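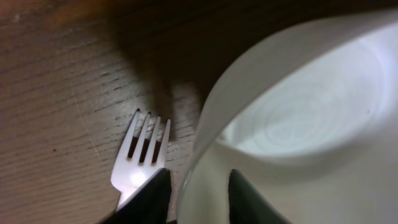 Figure 3. White plastic fork on a wooden table.

4.2 The meal in the notice

The death notices printed in the Flarport paper follow a fixed order. The name comes first, then the age, the place of death, the family, the time of the service and the place of burial or cremation. Anything to do with food comes last, after the line on flowers and donations, and often shares a sentence with it. Of the 345 notices in the sample, 80 mention food or drink of any kind. The usual wording is "tea afterwards" or "all welcome afterwards for refreshments". The word "wake" hardly appears in Flarport, although people used it freely when we spoke to them.

We had expected more. Funeral directors in both towns told us that nearly every family they deal with provides something to eat, even if it is only sandwiches at the house. The gap between what is done and what is printed seems to come partly from cost, as the Flarport paper charges by the line and the last line is the easiest to drop. It also comes from how the news is passed on. The minister or celebrant gives out the arrangements at the end of the service, and those who are meant to come will usually have heard already.

In 35 of the notices the venue for the meal is named. Hotels and social clubs make up most of these, followed by church halls. Private houses are almost never named, and where they are the wording changes to "at the family home", with no address. Jean Paterson, who arranged funerals in Lamont until her retirement, explained that an address in the paper used to be normal. Families stopped giving it after a run of break-ins during services, and the habit did not come back. We could not date this change from the notices themselves, since the Lamont run has a gap at about the point where she places it.

Lamont differs from Flarport in one other way. Its notices more often say who is invited. "Family only afterwards" is common there, and "friends please take this as the only invitation" appears in notices for members of the bowling club and the former staff of the Nornico works. Several people found the second phrase cold when it was shown to them. Others took it as a kindness, because it told them plainly that they could come. Older readers were more likely to take it the second way, but the group was small and we do not want to make much of it.

The sample was drawn from over 2000 notices held on the library's cards. Notices placed by firms, clubs or unions for a person who already had a family notice were left out, as these never mention a meal. Acknowledgements printed some weeks later were kept apart and are dealt with in section 4.4. They are a better source for the meal than the notices are. Many thank a hotel or caterer by name, and a few thank neighbours for baking, so that a funeral with no mention of tea in the notice may be known to have had one. February acknowledgements are the longest, for reasons we have not been able to settle.

Comments

Jessie Sutherland, Sep 17, 2004
My mother's notice was in the Lamont paper and said family only. Half the street came anyway and we were glad of them. Is section 4.4 going up on this site as well?

sitik
The Flarport paper did not charge by the line for the whole period. Before that it was a flat rate for a notice up to a certain length. You may want to check that.

J. Paterson
I said break-ins, which is right, but it was the police who asked us to leave the addresses out. Families just went along with it.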